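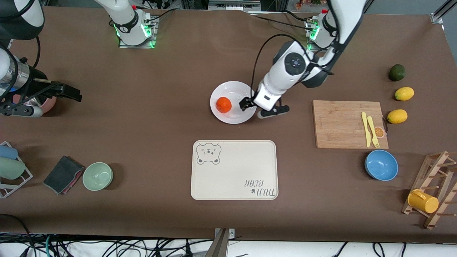

About Nazari Tableware

About > Our Company > Who We Are

Nazari supplies plates, bowls and serving pieces to cafés and aged care kitchens. Baptiste Deschamps started the business with 2 employees and a leased shed. We now have a staff of 28 and almost 53 stockists.

Our everyday range is Fillano, a plain line in neutral colours. Vekeck is heavier and made for commercial kitchens – it stacks well and can be ordered by the piece. Seconds go on sale each August.

Recent
Fillano colour chart
Ordering replacements
Trade accounts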